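Larnau Desk Pad, 70 x 40 cm
Wool felt, charcoal or oatmeal
Sold by Flima

The Larnau is a plain felt pad for a desk or work table. It gives you a soft surface to write on, keeps a keyboard from sliding and takes some of the noise out of typing. There is no logo on the top side and no stitching around the edge.

The felt is pressed from wool and cut in one piece. It lies flat after a day or two out of the tube. If a corner keeps curling, turn the pad over and leave a few heavy books on it overnight. Do not iron it.

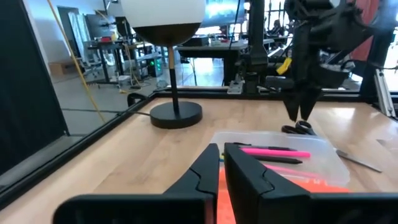 Both colors come from the same mill, but the oatmeal varies a little from batch to batch. If you are ordering several pads for one room, put them on a single order and we will cut them from the same roll. For orders of more than 29 pads, write to Myfanwy Eynon in our sales office before you pay — she can hold a roll for you.

The back is coated with a thin layer of natural rubber. It grips well on lacquered and painted tops. On raw or freshly oiled wood, wait until the finish has cured, or use the uncoated version (Larnau Eklund, same size, same price).

Care: brush or vacuum with a soft head. Blot spills with a dry cloth, then a damp one. Ink will not come out fully. The pad cannot go in the washing machine.

Some loose fiber comes off during the first weeks, more on the charcoal than the oatmeal. A lint roller takes care of it.

Details
Size: 70 x 40 cm
Material: wool felt, natural rubber backing
Colors: charcoal, oatmeal
Packed: rolled, in a cardboard tube

Charcoal is in stock. Oatmeal is sold out and will ship again in August. You can order it now and we will charge your card when it leaves the warehouse.

Unused pads can be sent back in the original tube. Pads cut to a custom size cannot be returned.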